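Trorkorum puts soup on the table for a thousand households this April

Free recipe cards, tasting mornings and a soup line for anyone who wants to eat more vegetables

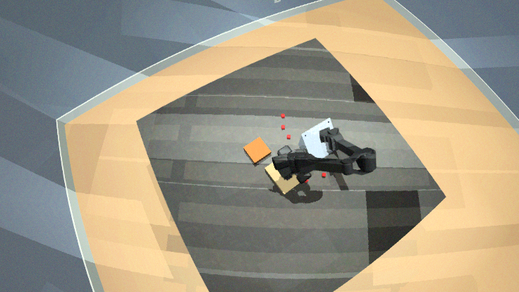 Trorkorum, the neighbourhood cookery project, is launching its biggest spring programme yet, and we couldn't be more pleased with how it's shaping up! From the first week of April, 1000 households will get a free pack of 17 soup recipes, all built on vegetables, beans and lentils, and all tested in ordinary home kitchens (small ones, with one good knife and a wobbly hob).

The recipes were written by Hidayah Menon, who has been teaching evening cookery with us for six years and still gets excited about a leek. Her favourite of the set is a carrot and red lentil soup with lemon, ready in the time it takes to lay the table and find everyone's spoons.

"I want people to feel that a pan of soup is something they can do on a tired evening," said Hidayah. "You chop what you've got, you let it bubble, and there's lunch for the next day too. My own children started eating cabbage this way, and they were dead set against it!"

Last autumn we asked people what stopped them eating more vegetables, and 147 of them wrote back. Lots said they bought fresh food meaning to cook it and then threw it away, so the new cards have a section on using up soft tomatoes, bendy celery and the last third of a cauliflower. Each one also says which soups freeze well and which are best eaten the same day.

Tasting mornings will run every Wednesday at the Juntunen hall, from half past nine until noon. Come for a bowl, stay for a chat, bring a jar if you'd like to take some home. Brasik, the greengrocer on the corner, is giving the vegetables, and the bakery Protska is sending over rye rolls and seeded loaves.

Slamet Hidayat, who runs the kitchen at Juntunen, said: "We served 2773 bowls last year, and the barley and mushroom went first every single time. I've ordered a bigger pot."

Anyone with a long-term health condition or a special diet should check with their doctor or dietitian before making big changes to what they eat. Allergens are printed on the back of every card, and there are large-print copies at the hall.

Packs can be picked up at Brasik or at any tasting morning. Press are welcome at the first session, and Hidayah and Slamet will both be free to talk once the serving is done.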